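Pridoson Reports Two-Arm Method for Handling Flexible Hoses

Method learns from 196 recorded demonstrations and is tested on parts that change shape when held

PROVSTEAD, Monday, February 16, 2026 - Pridoson today published the results of a study on teaching a pair of robot arms to pick up and join flexible hoses. The method, called Hallolari, was developed at the company's Provstead lab and is described in a technical report available on the Pridoson website.

Hoses are a hard case for automation. A rigid part can be measured once and gripped the same way every time. A hose bends when it is lifted, its free end moves, and the opening that has to meet another part may end up facing the wrong way. Many assembly lines still leave this step to people, or use a fixture built for one hose and one fitting.

Hallolari works without a fixture. The arms start with the hoses lying on a tabletop in whatever position they were placed. The system chooses a grip point on each hose, closes one gripper at a time, and then watches how the free end moves during a short lift. It uses that movement to correct the path of the second arm before the two ends are brought together.

The training set was kept small on purpose. Operators guided the arms by hand through 196 demonstrations, each one covering the full task from first grip to release. The lab then generated variations of these recordings in simulation by changing the stiffness and the starting curve of the hose. No force sensor was added to the fingertips.

The method was tested in 800 physical trials on hoses of 3 stiffness grades. A trial counted as a success only if the joined hoses stayed together after both grippers had opened. The softest grade gave the weakest results. Most failures in that group came from the first grip, when the fingers closed too far from the open end and the tube folded over. Failures on the stiffest grade were fewer and were mostly due to small errors in alignment.

The report also compares Hallolari with a version in which both arms follow a fixed sequence and make no correction after the lift. The fixed version did nearly as well when the hoses were laid out straight. It fell behind once they were placed in a curve, and the gap widened when the two hoses curved in different directions.

Testing began in December and was carried out on a standard bench with a plain background. Pridoson notes that the results do not yet cover cluttered work areas, oily parts or hoses already attached to a machine at one end.

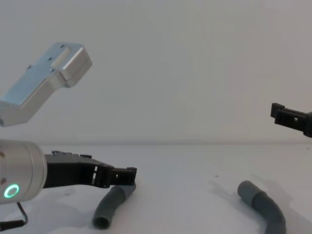

Two-arm hose handling on the bench. The left gripper is positioned at the upper end of one hose; the second gripper is above the tabletop at right.

The next stage of the work will use Petchrat, Pridoson's simulation package, to produce a larger set of practice cases. The lab plans to run 2000 further physical trials with hoses that are fixed at one end, along with a revised rule for choosing the first grip point on soft tubing.

The technical report, the trial logs and the settings used for each hose grade can be downloaded free of charge for research use. Requests for the demonstration recordings should be sent through the contact form on the Pridoson website, with a short note on the intended use.

About Pridoson
Pridoson develops software for robot handling of flexible parts, including hoses, cables and seals. The company is based in Provstead.

Media contact
Pridoson Press Office, Provstead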